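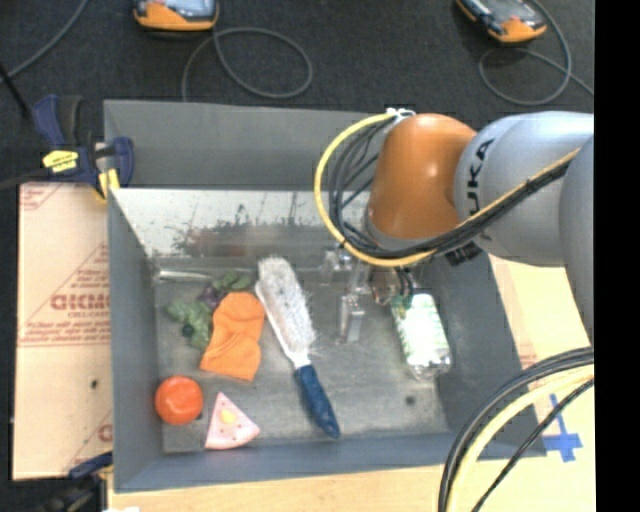
Kiste, grau, groß. Ansicht von oben.

Häufige Fragen zum Kistenverleih Radotero

Wie viele Kisten brauche ich für meinen Umzug?
Mehr, als Sie denken. Für eine Zweizimmerwohnung empfehlen wir 50 Stück, für Haushalte mit Keller 92. Wer jetzt lacht, hat seinen Keller länger nicht betreten.

Warum ausgerechnet 92?
So viele passen auf unseren Anhänger. Wir haben es auch mit 100 versucht. Der Rest stand dann in Dramlow auf dem Kreisverkehr.

Was kostet das?
Der Grundpreis gilt für zwei Wochen, Lieferung im Stadtgebiet inbegriffen. Jede weitere Woche kostet 50 Cent pro Kiste. Die meisten Kunden finden das günstig und behalten die Kisten deshalb bis November.

Muss ich eine Kaution hinterlegen?
Ja, 100 Euro. Sie bekommen das Geld zurück, sobald alle Kisten wieder da sind. Deckel zählen mit. Deckel sind übrigens hervorragende Schneerutschen, das wissen wir, und sie kommen entsprechend zurück.

Wie schwer darf ich eine Kiste packen?
So schwer, dass Sie sie selbst noch die Treppe hinuntertragen würden. Bücher bitte nur bis zur Hälfte einfüllen, obendrauf Bettwäsche. Ihre Freunde helfen Ihnen freiwillig und möchten das vielleicht noch einmal tun.

Darf ich die Kisten beschriften?
Mit Kreppband gern, mit Filzstift nein. Auf einer Kiste steht seit Jahren »DIVERSES WICHTIG«, und wir bekommen es nicht ab.

Wann liefern Sie?
Zwischen 7 und 12 Uhr. Genauer geht es nicht – wir haben es einmal genauer versprochen und werden heute noch darauf angesprochen. Unser Fahrer Marwan Dabbas ruft vorher an. Gehen Sie bitte ran, auch wenn Sie die Nummer nicht kennen.

Tragen Sie die Kisten in den fünften Stock?
Bis zur Haustür. Mit Aufzug auch weiter, sofern er fährt. Volle Kisten tragen wir grundsätzlich nicht; dafür gibt es Umzugsfirmen, und die haben bessere Knie.

Kann ich auch Packmaterial bekommen?
Seidenpapier und Möbeldecken der Sorte Calico haben wir vorrätig, Luftpolsterfolie nicht mehr. Für Gläser reichen Socken, und die müssen ohnehin mit.

Was, wenn eine Kiste kaputtgeht?
Sagen Sie Bescheid, dann behalten wir 5 Euro von der Kaution ein. Risse im Boden bitte nicht mit Klebeband überdecken und nach unten stapeln. Wir drehen jede Kiste um.

Ich habe beim Auspacken eine Kiste übrig, die nicht von Ihnen ist. Nehmen Sie die mit?
Wenn Tapley draufsteht, gehört sie der Konkurrenz. Dort anrufen, schönen Gruß.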